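The man who won't oil your worktop

Aníbal Puma has fitted kitchens for most of his working life and he is tired of being asked about wood. "People come in with a picture from a magazine and they want the butcher-block," he says. "I ask them who does the washing-up. They look at me as if I'd asked their weight."

We meet at his workshop in Pedholm, where he sells laminate, stone and, grudgingly, timber. The showrooms say a wooden top lasts a lifetime if you look after it. Puma has his doubts about the second half of that sentence. "Whose lifetime? I've taken out tops after one winter, black round the tap."

I put it to him that oiling twice a year is hardly a burden. He snorts. "Twice a year is what the leaflet says. The leaflet was written by someone selling oil." 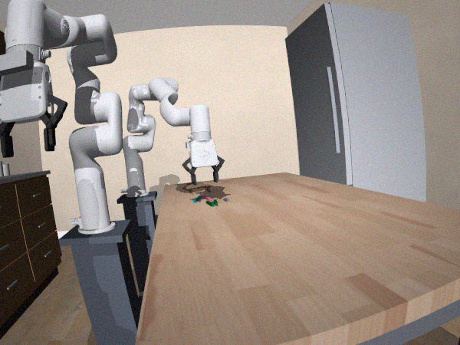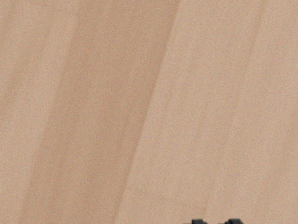
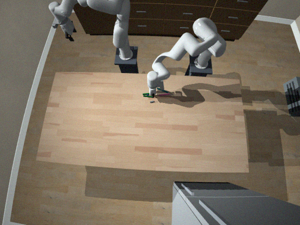 Wood grain, from close up and from further back.

His former business partner, Lucimara Rezende, takes a kinder view. She paid 500 pounds for her own top and says the scorch by the hob doesn't bother her. "It's a table for food, it gets marked," she tells me on the phone. Puma has seen the scorch. "It bothers her," he says.

I'm not sure I believe either of them. Rezende still fits timber for a living, and Puma makes more on stone — he admits as much when pressed. He won't say how much more.

What would he put in his own kitchen, then? He looks out at the yard for a bit. "It's wood," he says. "It was there when we bought the place. I keep meaning to have it out in August."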